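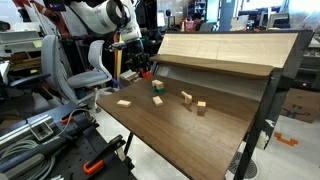
Jukdale Community Help > Home and Hobby > Toys, Games and Models

Pale building blocks on a wood table: paint them, finish them, or learn to squint?

Posted by plankton_and_sons, 29 Oct 2023
2,813 views

I have inherited responsibility for a box of building blocks. The title came with no salary. They are mostly pale rectangles in a few lengths, plus some cubes, a few colored ones, and an orange arch that everybody reaches for first and then puts down sideways.

My trouble is the table. It has a wood grain and a finish somebody was clearly proud of, and when the light comes in it throws a glare right across the middle. A pale block sitting in the glare more or less leaves the building. You put your hand down where you think it is and you move the one next to it. The orange arch never has this problem.

I can think of three fixes and I dislike all of them.

Paint the pale blocks. I did one in leftover enamel in February and it stuck to every other block it met until well into spring. It is now in a drawer by itself, like a bad relative.

Do something to the tabletop. Matte wax, a scuff with fine steel wool, anything. It isn't entirely my table, so this would involve a conversation.

Put a cloth on it. Cloths bunch up, and then anything you stand on end falls over.

Also, some of the blocks are a bit fuzzy on the ends where they were cut and never sanded. If I'm going to the trouble of painting, should I sand first, or does the paint fill that in? And has anyone used the Kenura milk paint? The hardware store has it in small cans and the man there was very enthusiastic, but he was also enthusiastic about the enamel.
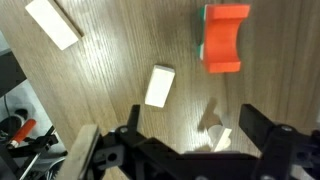 Zetum Woodcraft & Games Club – Tabletop Section

3 replies, sorted by votes

oldgrain_dept
18 votes

Leave the blocks alone and fix the light. I run the block bin at our club nights and went through the paint stage years ago. Paint chips at the corners first, and corners are most of what a block has.

Glare depends on where the lamp or window is, where the table is, and where your head is. Two of those are free to move. Turn the table a quarter turn before you buy anything. If the light is overhead and fixed, slide the table until the bright patch lands on the part you don't build on. A sheer curtain does the same job for a window. It took me one evening, including the part where I put the table back because I had blocked the door.

If you can't move anything, get a big sheet of matte card or a desk blotter in a dull gray or green and tape it down underneath at the edges. Card doesn't bunch. Pale blocks show up well on gray, and so does orange, not that your arch needs the help. Avoid black. Black shows every speck of dust, and you will become a person who dusts a piece of card.

On the fuzzy ends: sand them whatever you decide about paint. Lay a sheet of 180 grit flat on something hard and rub the block end on it, a few strokes in small circles. Move the block and keep the paper still. If you do it the other way around you round the end over, and it will never stand up straight again. Wipe off the dust with a barely damp rag and let it dry before you judge it, as damp raises the grain a little and you may want one more pass.

Paint does not fill fuzz. It turns the fuzz into bristles.

– Reply from plankton_and_sons: Quarter turn has been done. Much better from my side. The chair opposite has filed a complaint.

– Reply from oldgrain_dept: Then they can have the blotter.

mitre_me_this
8 votes

I'd disagree a bit on painting. If you want color, use dye instead of paint. Water-based wood dye soaks in, so there is no film to chip and nothing to get sticky. I did a set of 638 for a play shop in Dağdelen and they still stack fine. (I lost my affection for the color blue around the halfway mark.)

How I do it:

Sand the ends first, as above.
Wear gloves. Everyone reads this line and skips it.
Dunk the whole block, count to five, pull it out and stand it on a rack.
Dry overnight, then rub hard with a dry cloth until the cloth comes away clean.
A thin coat of shellac on top if anyone is likely to handle them with wet hands.

Test it on a block you don't care about. If yours have already been painted or sealed, the dye won't go in and will just sit there looking at you, and you'd need to sand down to bare wood everywhere. For a big box I would not bother.

You don't have to color all of them either. Doing only one length makes sorting a lot faster at the end of the day.

Your sticky enamel one is probably just undercured. Put it somewhere warm and airy for a few weeks. A drawer is the worst place for it.

I haven't tried the Kenura. Ordinary milk paint is nice and flat, but without a topcoat it marks if you look at it with a damp expression.

teak_havoc
0 votes

We just bought darker blocks.

– Reply from plankton_and_sons: Thank you. The enamel one is out of the drawer and on the windowsill. Starting on the ends with the 180 tonight.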